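The Drundus Arrives

My sister-in-law swore the machines weren't ready, and I had bet her dinner that they were, so I said yes when Guvura offered our little hotel a Drundus on trial. We have 10 rooms and one person doing them, me, and I was very ready to be replaced at the sink!

It did the towels first. It took the top one off the stack, thought about it for what felt like a whole season, and made a fold you could have sent home to its mother. Then it made another. I went and had coffee, came back, and it was on towel four. Fine, I thought, it's careful, I like careful.

Then I gave it the toiletries. Toiletry sachets, those slippery little packets, mostly in one heap on the counter, to be sorted into sets for the rooms. It picked up two stuck together, put them down, picked up the same two and played me the sad chime.
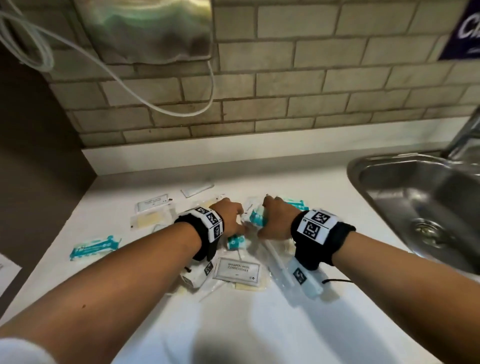 I called Dorar, the people who do the support, and a very sweet voice told me that small shiny things were coming in November, with the update, for 900 dollars. I said I had guests coming at three. She asked if the guests could maybe bring their own shampoo.

So I did the sets by hand, the way I always do, feeling for the edge with my thumb - and the Drundus stood by the door and watched me, or I felt it did. When I was done I gave it another towel. It seemed pleased. I still owe my sister-in-law that dinner, and she's picked the steak place on Cronin Street.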